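Lurier Paper Cups, Trinulero Flower Range – Sleeve of 70

Home > Hot Drinks > Cups and Lids > Lurier

In stock. Ships from our Wutach store room.

Okay, so I have a soft spot for these. I started carrying Lurier cups after a summer of selling iced tea and coffee from a cart at the farm market, where I went through more brands of paper cup than I care to remember. Some went soggy before people got to the bottom of their drink, some had rims so thin they folded when you pushed the lid on, and one lot smelled like wet cardboard (I sent those back). Lurier was the one I kept reordering, and when I opened the shop it was the first thing on the shelf.

The Trinulero range is their flower print line. If you're doing a baby shower, a garden lunch, a church coffee hour or a wedding where the budget has already gone on the band, a printed cup does a lot of the decorating for you. I like them with plain white napkins and a cheap jar of whatever is blooming in the yard. They also look nice filled with popcorn or jelly beans, which I found out at my niece's birthday when we ran out of bowls!

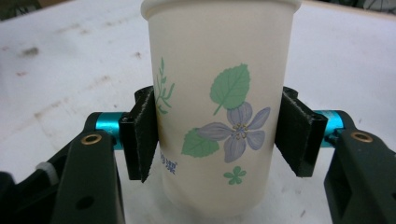
Now, hot drinks. Each cup holds 10 ounces, and that's to the very top, so plan on pouring less if you want room for milk. I've kept coffee in mine for a whole morning of inventory and the seam held up fine. They are single wall though – if you serve your tea straight off the boil, you'll want a sleeve or a second cup. I sell the Mudaliar kraft sleeves separately and they fit snugly. The Mudaliar dome lids don't fit, please don't order those for this cup, get the flat ones.

The details:

Pack: 70 cups in one sleeve
Size: 10 oz
Wall: single
Lid: Mudaliar flat, sold separately
Microwave: no
Dishwasher: no, they're paper!
Storage: somewhere dry, upside down, in the bag they came in

How many should you buy? For a party I count two cups per guest, and a bit over for kids, who put a cup down and never find it again. One sleeve did my sister's shower with plenty left for the office. If you run a cart or a small cafe, send me a note before you order, as I can do a full case at a better price and it saves me taping up a pile of little boxes.

Shipping: orders in before noon go out the same day. Most take 7 days to reach you, a little longer in December when everything slows down. I pack the sleeves on their side with paper around the ends, and if any show up crushed, send me a picture and I'll mail you more.

Prints can change a little from one batch to the next – Lurier tweaks the colors now and then – so if you need everything to match, order it all in one go.

Customer rating: 62 reviews, mostly very kind

Goes well with: Mudaliar flat lids, Mudaliar kraft sleeves, Lurier dessert plates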